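Ordenar el taller antes del invierno

En octubre me propuse vaciar el cuarto del fondo. Llevaba desde la mudanza metiendo ahí cajas sin abrir, y ya no se podía llegar a la ventana. Tardé cinco tardes.

Empecé por lo que no tenía nombre: tornillos de muebles que ya no existen, cargadores de teléfonos perdidos, placas sueltas. Las cosas grandes se deciden rápido. Las pequeñas son las que comen el tiempo, porque cada una parece que puede servir.

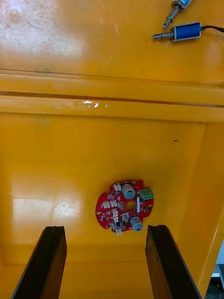 Una placa roja sobre plástico amarillo.

Mi cuñado Hammad Rana tiene una norma: si algo lleva tres años guardado, se va. La probé y no la cumplí del todo. Tiré 84 revistas, regalé la lijadora y devolví a mi hermana una caja de libros que creía perdida. Las herramientas de mi padre se quedan, aunque la mitad no las use.

Con lo demás hice grupos por uso y no por tamaño. Lo de colgar cuadros, junto. Lo de la bici, junto. Antes tenía todos los destornilladores en un cajón y los tacos en otra habitación, y para poner un estante daba cuatro viajes. 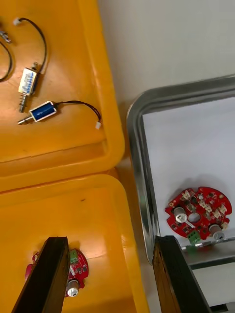 También puse un límite de espacio: la estantería del pasillo y nada más. Si entra una caja, sale otra. Las etiquetas las escribí a mano, con rotulador gordo, y tardé 30 minutos.

Me falta el armario de las pinturas. Hay botes que no abro desde el piso anterior y tengo que mirar el horario del punto limpio.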